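The Desk Stapler, Serviced at Home

A half-strip stapler has few moving parts: a base, an anvil, a magazine, a spring-loaded follower and a driver blade. Most faults that send one to the trash can be traced to the follower or the anvil. Both can be reached without tools.

Drahomíra Gajdoš repairs office equipment at Testura and sees the same two complaints week after week, jams and open legs. Her routine begins with the stapler lengthwise on a flat table, rear end toward the user. 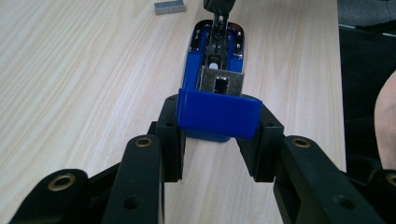

Clearing the magazine

Open the cap and remove the strip. Push out any bent staple with a wooden toothpick; a steel pick can burr the driver slot. Slide the follower back 3 times. It should return without sticking. Wipe the rails with a dry cloth and leave them unoiled, as oil holds paper dust.

Checking the base

The base has to sit flat. A rocking base shifts the anvil under load, and one leg of the staple folds short. Set the stapler at an angle on the table and press lightly on each end.
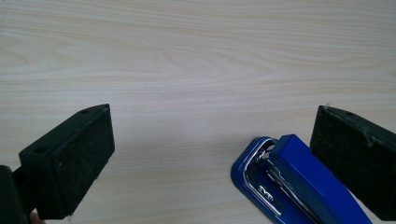

Blue stapler with its rounded front resting flat on the wood.

Test on 2 sheets, then on the rated maximum. If the legs still splay, check the anvil setting before replacing anything.

476 shares | 2 comments

Custódio Marinho
Toothpick worked. The follower was the problem on mine.

Lamisi Owusu
Does the no-oil rule apply to the hinge pin too?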